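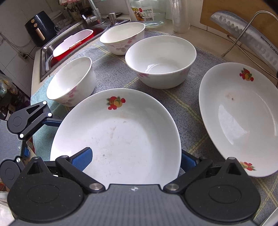

4.3 厨房台面任务:餐具夹取采集

适用对象:Lilthorpe 学生机器人社团采集组。开始前应已完成 4.1(夹爪装配)和 4.2(相机标定)。

1. 在台面上铺平毛巾,将碗、盘放在毛巾上。碗口朝上放置,相邻餐具之间留出手指可张开的空隙。

2. 检查双侧夹爪。连杆螺钉应拧紧,蓝色橡胶指垫应完全贴合指尖,无翘边。指垫表面有油污时,用干布擦净后再使用。

3. 接通手柄电源,等待 8 秒。Rarix 记录程序显示两路设备均为“就绪”后,方可进入下一步。只显示一路时,断电重接,不要在程序内反复刷新。

4. 双手各持一只夹爪,移至起始位。起始位距台面前沿 200 mm,指尖朝前,完全张开。保持静止,听到提示音后开始动作。

5. 夹取浅碗时,一指抵碗沿内侧,另一指抵外侧,缓慢合拢。指垫接触碗沿后再加力,加力至碗不滑动为止。

注意:单件餐具质量不得超过 700 g。超重餐具须双爪配合,操作方法见 4.5。

6. 将碗提离毛巾,向操作者一侧倾斜,停顿后放回。放回时碗底先着巾,再松开手指。松开过程中手腕不得转动。

7. 夹取深碗时,指尖伸入深度以指垫上缘不低于碗沿为准。伸入过深会使连杆碰到碗壁,该段数据作废。

8. 每件餐具重复 7 次。每次之间回到起始位,由记录程序自动分段。中途掉落或碰倒其他餐具的,按手柄侧键标记“失败”,不要删除。失败段同样上传。

9. 全部完成后,在程序中选择“结束本组”,填写操作者姓名和餐具编号,导出至 Macedo 共享目录。

警告:刀具不属于本任务的夹取对象。操作过程中夹爪及手臂不得越过刀架一侧。

警告:夹爪不防水。不得伸入水槽或水盆内夹取餐具。

说明 A:碗内的污渍、花纹和反光不影响采集,无须更换餐具。同一组内不得调换餐具的左右顺序,否则编号与分段无法对应。

说明 B:若轨迹回放中出现跳变,先检查相机视野是否被袖口遮挡,再检查标定文件是否为 Zirholm 版本。两项均正常时,将该组原始文件发给 Mohsin Zaidi,并注明手柄编号。

说明 C:指垫出现裂纹或边缘脱胶时应成对更换。更换后须重做 4.2 中的开合行程校准,旧校准文件不得沿用。

4.4 数据检查

导出后逐段回放,核对以下内容:分段数量、失败标记、左右手通道是否对调。通道对调的组在文件名末尾加“_swap”,由采集组统一处理。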